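FOR IMMEDIATE RELEASE
11/19/18

Harura opens sixth store, in Omisska, with free hair tie swap

OMISSKA – Harura, the family-owned hair and accessories shop, opens its doors in Omisska this week. Sixth location for the company. First one outside the Zunditz area.

The new store takes over the old shoe repair unit on Wattimena Street, next to the bakery. Work on the unit started in July. New floor, new lighting, a proper counter at the back for ear piercing and gift wrap. Opening hours 10 to 6, later before the holidays.

"We've had customers driving over from Omisska for years and asking when we would come to them," said Lesego Maluleke, owner of Harura. "The rent was always the problem. This spring the unit came up, we looked at it twice and signed. It's small but it has a big window and you can park right outside."

Harura carries hair ties, clips, combs, headbands, scarves and a small line of jewelry. Most items are priced under $5. The store will stock the full holiday range from day one, including the velvet headbands that sold out in Zunditz last year before the second week of December.

Opening week offers:

First 300 customers get a free pack of hair ties, no purchase needed.
Gift cards of $25 or more come with an extra $5 card, good through the end of January.
Bring in old clips and combs, any brand, any condition, and get a new pack of ties in exchange. One per person per visit.

The swap has run at the Zunditz stores since July and has brought in more then 1,000 pieces so far. Usable ones are washed and passed on to the dress-up corners at two local daycares. Broken metal goes to scrap, broken plastic is kept back for the craft table. 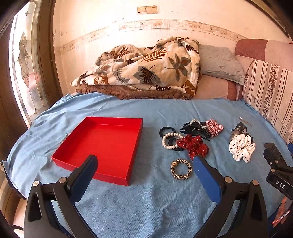 The craft table itself moves to Omisska for the opening. Kids can decorate a plain headband to take home, free, materials supplied. No sign-up, but seats are limited to 6 at a time so there may be a wait. Children under five need an adult with them at the table.

Harura has hired four people for the new store, all from Omisska, and is still looking for one part-time sales assistant for evenings and weekends. Applications at the counter, please bring a resume. Experience helpful, not required.

"December is the busy month for us, so we wanted to be in before it hit," Maluleke said. "Boxes still everywhere in the back room. But the front is ready."

About Harura
Harura sells hair accessories and small gifts. The first store opened in Zunditz, where the company still has it's office and stock room.

Press contact: Lesego Maluleke, Harura, Zunditz. Store photos on request – interviews by phone or at the Omisska store any morning before opening.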